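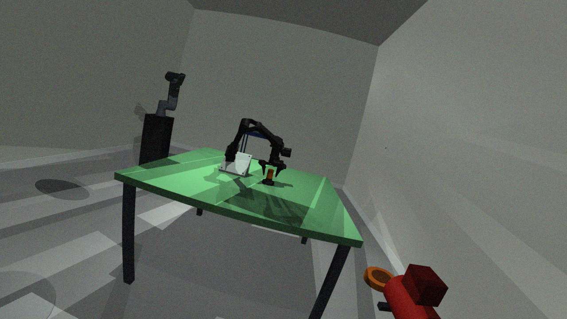 Fig. 1. Black robot arm on a green table (computer rendering).

Unit 8: Reading Cleaning Contracts and Claims
Facility Operations, handout for week 8

Bring this to class with your notes on the Ludden bid. We will spend most of the session on what commercial cleaning firms promise and how little of it can be checked.

1. Words that carry no weight

Go through any cleaning company's brochure and cross out every word you could not hold them to. "Spotless" goes. So do "hospital-grade," "detail-oriented" and "as needed." That last one does the most damage, as it shows up inside contracts as well as ads. As needed according to whom? If the contractor decides, the answer will be "seldom." If the client decides, the contractor has priced it in already and you are paying for it whether you ask or not.

The Ludden bid uses "as needed" for carpet spotting, high dusting and restocking. Mark each place before class.

2. Frequency is not quality

A task list that says restrooms are cleaned 2 times a day tells you that someone plans to go in twice. It says nothing about what the floor behind the toilets looks like afterward. Buyers like frequency tables because they are easy to compare across bids, and sellers like them for the same reason.

Ask for an outcome in plain terms: no visible soil on hard floors at opening, no overflowing bins, soap in every dispenser. Then ask who inspects. If the contractor's own supervisor fills in the score sheet, treat the scores as advertising. The Plullura office building got high marks on its inspection sheets right up to the month the tenants complained as a group. Whoever filled them in was paid by the firm being scored.

3. Square footage and production rates

Bids are built on production rates, meaning how much floor one worker is expected to cover in an hour. The published rate tables deserve more doubt than they get. Many assume an open room with nothing in it. Real offices have chairs, cords and people who work late.

Worked problem. The Wuisan clinic has 1,721 square feet of sheet vinyl. The bidder allows 60 minutes a night for sweeping and damp mopping the whole area.

a) What rate is that, in square feet per minute? (A little under 29.)
b) Does the bid leave time for filling the bucket, changing the water and moving furniture? The bid doesn't say. Assume it doesn't until you are shown otherwise.
c) What gets skipped first when the worker runs late? Usually corners and edges - walk the baseboards on your site visit and see.

4. "Green" products

Some product labels rest on outside testing and some rest on a leaf printed on the bottle. Ask for the certificate and the safety data sheet, and check that the product named is the one in the closet. Dilution matters too. A mild cleaner mixed at three times the right strength leaves a sticky film, and the film picks up dirt faster than the bare floor would have.

Disinfectant claims need the same care. Read the contact time on the label, then watch how long the surface stays wet in practice. Wipe-and-go is cleaning, at best.

5. Savings from new equipment

Vendors will tell you a machine pays for itself. Maybe. The Kitia case in your packet counts the labor saved and leaves out charging, pad changes, repairs and the hours a person still spends on stairs and under desks. Redo the vendor's table with those rows added. If you have no figure for a row, write "unknown" and leave it blank. A zero is a claim, and you haven't got the evidence for it.

Also check what happened to the saved hours. In plenty of contracts they turn into margin for the contractor while the monthly price stays where it was.

6. For next time

Rewrite the Ludden scope of work on one page with every crossed-out word replaced or removed. Keep the tasks in the same order so we can compare versions. Read the termination clause as well - the notice periods for the two parties don't match, and you should be ready to say which side that helps.

Papers are due at the start of class. The October site visit is still unconfirmed.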